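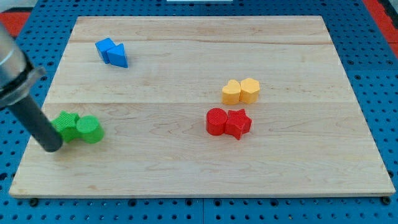 Colored blocks on a wooden board.

Kestholm Reading Circle in Philosophy: Frequently Asked Questions
Last updated February 2025

What is the reading circle?
It is an open seminar for people who want to read philosophy of language slowly and together. This term we study the question of vagueness: what do words like "heap", "tall" or "bald" mean, if they have no sharp border?

Do I need a degree in philosophy?
No. Many participants come from law, nursing or computer work. You should be ready to read difficult pages twice, and sometimes a third time.

How much reading is there?
In total 145 pages for the whole term. Each session has one main text and, if you wish, one optional text. The optional texts are never required for the discussion.

How many people can take part?
The limit is 24. When the list is full we open a waiting list, and we write to you if a place becomes free.

Where and when do you meet?
We meet in the Travley building, second floor, every other week in the evening. A session lasts two hours, with a short pause for tea. The next term starts in March.

Do I have to know formal logic?
Not for most of the sessions. Two sessions use some symbols - the one on supervaluation and the one on many-valued logic. For these we send a short sheet with all the signs explained.

In which language is the discussion?
In English. For many of us it is a second or third language, so please speak at a calm speed and do not be shy to ask for a word.

Can I join only for one session?
Yes, as a guest. Please write to us first and read the main text before you come.

What is the Taipe list?
It is our mailing list. The texts, room changes and questions for discussion are sent there. You can leave the list at any time.

Is there a fee?
The circle is free. Printed copies can be ordered at the Dresturness copy shop, and you pay there directly.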